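Posting a few notes from the robotics club this term, as people keep asking what a school club does with two arms and a pile of plates.

Our project is clearing a table. Plates go off the tabletop and into a blue tub, with the left arm and the right arm sharing the work. The students picked the task in May and have stuck with it.

Plates at the club table:

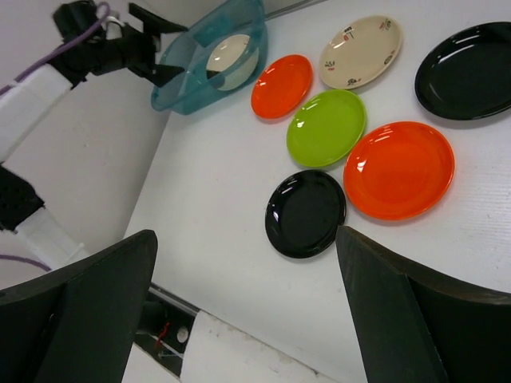
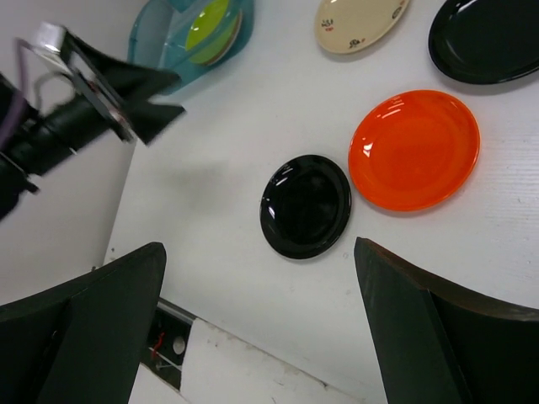
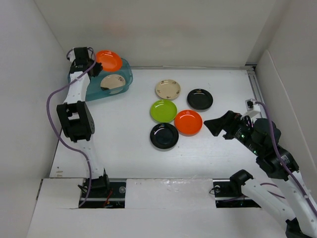

Ulises Rivadeneira wonders why we don't use paper plates until the students get the hang of it, and says he'd be nervous putting glossy ones under a gripper.

Fair question. We did try paper plates for the first couple of weeks. They slid when a finger touched them and bent when it closed, so the students were learning to handle paper plates. Going over to the real ones meant starting again on the grip, and I wish we'd done it sooner.

The task sounds small. For a person it is. For the club it broke into a lot of separate jobs: deciding which plate to go for, getting one finger under the rim, lifting without dragging the neighbor along, and putting it down in the tub so the next one still fits.

The rim is the hard part. A plate lying flat gives you very little to hold. The students argued for most of one meeting about whether to come in from the side or from above with the hand tilted. They tested both. Tilted won, and that's what everyone uses now.

A word on the name. The team is called Bustis. They voted on it and I was not consulted. The other team in the club is Wodwood, and they work on folding towels, so the two groups don't get in each other's way much.

How a session runs: one student drives, one watches the arms and can call a stop, one writes the log. They swap after every few runs. Drivers guide the arms by hand through a pair of controllers, and the runs are saved so we can train on them later.

The goal for the term was 200 good runs. A run is good if every plate ends up in the tub and nothing gets dropped or pushed off the table. If a plate lands badly but stays in, it still goes in the log as good, with a note.

As of 30 Sep 2023 we are 13 short. We lost one whole meeting to a loose cable and another to a fire drill, so I'm fine with that number.

The log is the thing I'd tell any other club to start on the first day. Ours was a mess early on. Students wrote "bad" or "ok" and nothing else, and a week later they couldn't say what had gone wrong. Now each line has the driver, which arm picked first, the order of the colors, and one sentence of plain English.

Some lines from it, copied as written:
"Green first, fine. Black slipped, caught it on second try."
"Both arms went for orange. Stopped. My fault."
"Cream plate in upside down but in."

Both arms going for the same plate was our most common stop by a long way. The fix was to have the drivers say the color out loud before moving. It felt silly to them at first. The number of stops dropped right after, and I've left it as a rule.

We also changed how plates get set out. At the start the students laid them in a neat row every time. The policy we trained on those runs could clear a neat row and not much else. Now whoever is keeping the log puts them down however they like, close together or spread out, and the driver doesn't get a say.

On training: we've done 2 rounds so far. The first used only the early runs, and the arm would reach for a spot where a plate usually was, whether or not there was one. The second used mixed layouts and did better. It still has trouble with the black plates. The students think the shine is the problem. I think we just have fewer runs where black goes first. We'll find out when we've recorded more of those.

Ulises again, asking whether the students write the training code themselves.

Partly. They started from an open example and changed the parts that load our runs. Two of them understand it well. The rest can start a training job and read the curve, and a few of them would much prefer to be driving. I don't push it. There's enough work of every kind.

Next up is the Adjei meet, where clubs from the area bring a task and show it. There's no prize for speed. Each team gets a table, a fixed time slot and questions from the other teams. Last year our students talked too fast and ran out of things to say halfway through, so we're practicing that too.

For the meet they want to do one hand-driven run and one on the trained policy, same layout, so people can compare. I suggested a recorded backup in case the policy has a bad day. They said no. I've asked them to think it over.

Arms travel in the Prornutico cases, the ones with the gray foam. If anyone from the spring group still has the second set of keys, please bring them to the next meeting or leave them at the front office.

Still to do before then — finish the last 13 runs, redo the labels on the cables, and decide who explains the grip. I'll post the results here after the meet.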